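Search this site
Search term
Go
Clear

Gallery: a year of teaching the planner about kitchens

2020-11-16

Welcome to the gallery, and thank you for wandering over from the project notes. Those notes have grown rather long and rather full of graphs, and several kind readers have asked for a page they can simply look at over a cup of tea. I have done my best to keep the words short (I have not managed it, as you will see).

For anyone new, the project is called Astasier. It is the software that sits between what the arm's camera sees and what its joints do next: one part works out where things are, one part works out a path between them, and a third part – the one I grumble about most – decides when the first two are talking nonsense and everything ought to stop. We build it at Gitico, in our workshop in Fendidlow, and nearly all of it has been written with the kitchen counter in mind. Kitchens are lovely for this sort of work. Everything is a different shape, half of it is shiny, and people will insist on putting the jam back somewhere new.

The planner used to treat the whole counter as one solid lump with a few holes in it, and it was very safe and very slow. Since June it has kept a separate shape for every object it knows about, each with its own margin, so that it can be generous around a plate of fruit and a bit bolder near a chopping board. The arm's own cables get a margin too, which took me far longer to write than I would like to admit. A cable has no fixed shape, you see, and the model of it has to be redrawn every time the elbow moves. In the end we settled on a chain of short capsules, 12 of them, loosely tied together, and it has behaved itself very nicely. 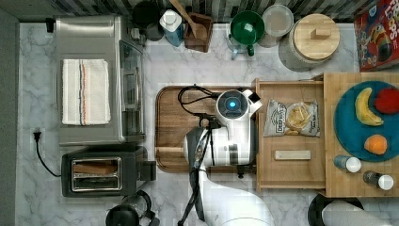
The arm out over the cutting board, with the toaster and oven on one side and the crisps and fruit on the other. The blue ring is around the camera lens.

I am fond of this layout because it asks so much of the perception side. A clear container gives the depth estimate very little to hold on to, and for a long while ours would cheerfully report the wall behind it and carry on. The newer version keeps a note of how sure it is about each patch of the counter, and the planner is only allowed to pass through patches where that number is good. Anything doubtful gets a second look from another angle first. It makes for slightly dithery movements, rather like somebody feeling for their glasses in the morning, but I will take dithery over a broken jar any day.

Bags of crisps deserve a mention of their own. They crumple, they catch the light, and the outline changes with every handling, so matching them against a stored shape is hopeless. We now store only the rough size and the printed front, and let the grasp code sort out the rest as it closes in. Packets, tea towels and anything else soft go down the same road.

On the tooling side, every run is written to a log that can be played back joint by joint, with the planner's guesses drawn over the top. The viewer for this is called Kruger, and it began as an afternoon's scribble for finding one stubborn bug. It now holds 2,520 runs, of which 321 carry notes from whoever was looking at them, and 89 are marked as ones to try again whenever the planner changes. Those last ones run overnight, and reading the results over breakfast has become a habit of mine – a good one, mostly, though it does let the toast go cold.

The next piece of work is the handover between planning and control, where there is still a small pause that I should dearly like to be rid of. If you use the viewer yourself and find that the timeline jumps when you drag it backwards, we know, and a fix is on its way with the next release. Do please keep sending in your awkward logs all the same, the longer the better.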